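Preguntas frecuentes — Prumik, módulo de percepción y segmentación de episodios

Última revisión: octubre. Se aplica a la versión 2 y posteriores.

¿Qué hace Prumik?
Prumik lee grabaciones de manipulación bimanual, alinea los flujos de las dos pinzas con el vídeo de cabeza y divide cada episodio en tramos con etiqueta. La salida se entrega al planificador Dostlow o se exporta para entrenar políticas de control.

¿Necesito Dostlow para usarlo?
No. Prumik funciona solo desde la línea de comandos. Dostlow hace falta únicamente para reproducir trayectorias en un brazo.

¿Qué formatos de entrada acepta?
Una carpeta por episodio, con el vídeo, un archivo de poses por pinza y el archivo de calibración. Si falta la calibración, el episodio se importa, pero queda marcado como «sin referencia» y no se puede exportar.

¿A qué frecuencia se muestrean las poses?
A 125 Hz por defecto. El valor se cambia en la configuración del proyecto, antes de importar. Cambiarlo después obliga a reconstruir el índice.

El vídeo y las poses están desfasados. ¿Cómo lo corrijo?
Abra el episodio en el visor, vaya a Sincronización y pulse Estimar. El programa busca el desfase comparando el movimiento de las pinzas en la imagen con la velocidad registrada. Si el resultado supera los 26 ms, aparece un aviso y el ajuste debe confirmarse a mano.

¿Qué significa el error 3248?
Que las dos pinzas tienen el mismo identificador. Suele ocurrir al duplicar un perfil. Asigne «izq» y «der» en el archivo de calibración y vuelva a importar. No hace falta repetir la grabación.

¿Cómo decide el programa dónde empieza y termina un tramo?
Usa tres señales: la apertura de los dedos, la velocidad de cada muñeca y la distancia estimada al objeto. Un tramo termina cuando al menos dos de ellas cambian dentro de la misma ventana. El umbral se puede ajustar por tarea — para piezas pequeñas conviene bajarlo.

¿Reconoce cajas con compartimentos?
Sí, con el modelo de objetos Sulemana, que se descarga aparte. Devuelve el contorno exterior de la caja y, si la vista lo permite, la rejilla interior. Cuando una pinza tapa parte de los compartimentos, el modelo conserva la última rejilla estimada y reduce su confianza. Las celdas tapadas aparecen en el visor con trazo discontinuo.

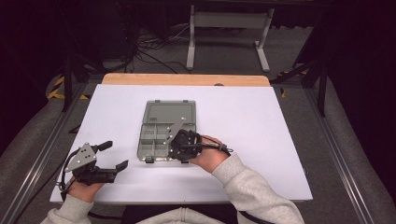
Caja organizadora gris sobre tablero blanco, con la pinza derecha encima de los compartimentos de ese lado.

¿Y si el objeto tiene un color parecido al de la pinza?
La máscara puede unir los dos. Active la opción Separar por profundidad o añada una corrección manual en un fotograma. La corrección se propaga hasta el final del tramo.

¿Puedo etiquetar las dos manos por separado?
Sí. Cada mano tiene su propia pista. Una mano que espera mientras la otra trabaja se etiqueta como «reposo» y puede excluirse de la exportación.

¿Se envían datos fuera de mi equipo?
No. El procesamiento es local. El servidor Skultis es opcional y solo guarda copias de las etiquetas, nunca el vídeo.

¿Cómo notifico un fallo de segmentación?
Desde el visor, menú Ayuda, opción Crear informe. Se genera un archivo con las poses del tramo, la configuración y el registro. Los fotogramas se incluyen solo si marca la casilla correspondiente.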